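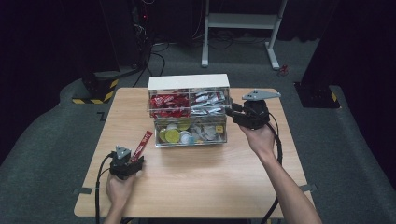

Dumari Sorting Set

README, version 1.2
Last updated Aug 26, 2024

Dumari is a set of 693 two-handed tabletop demonstrations of picking small packaged items out of a compartment organizer and putting them back. It was collected with hand-held grippers, one in each hand, and is meant for training and testing imitation policies on thin or slippery objects.

What changed in 1.2
Fixed the left/right swap in the gripper width files for the June sessions. If you downloaded 1.0 or 1.1, replace the width files. The video and pose files are the same.

Contents
episodes/ one folder per demonstration
splits/ train, val and test lists
calib/ camera and marker plate calibration, one file per session
tools/ loader and replay scripts

Each episode folder holds the head view video, the poses of both grippers, the jaw widths, and a short text label such as "take a red stick from the upper left compartment." Poses come from the marker plates on top of the grippers and are given in the table frame. Jaw width is in millimeters.

Tasks
Pick: take one item from a named compartment and hold it clear of the box.
Return: put a held item back in its compartment.
Hand over: pass an item from one gripper to the other, then return it.

Stick packets are the most common object. The round portion cups were added later and have fewer episodes, so per-object scores on them are noisy.

Baseline
We trained the Flimeo policy on the train split and ran 50 trials per task on the Drumon two-arm cell. A trial counts as a success only if exactly one item is moved. Pick was the strongest task and hand over the weakest. Most pick failures were double grabs, where two sticks came up together. Adding jaw width to the policy input cut these down; a larger image encoder did not help. Scripts for both runs are in tools/baseline.

Known problems
- The clear walls of the organizer give bad depth. We do not ship depth for this reason.
- Pose tracking drops for up to 20 video frames when one marker plate hides the other. Gaps are flagged, not filled.
- 40 episodes have no text label. They are left out of all splits.
- One table and one organizer only. Do not expect a policy trained on this set alone to transfer to other boxes.

License
Free for research use. Cite as: Zariņš, Dumari Sorting Set, 2024.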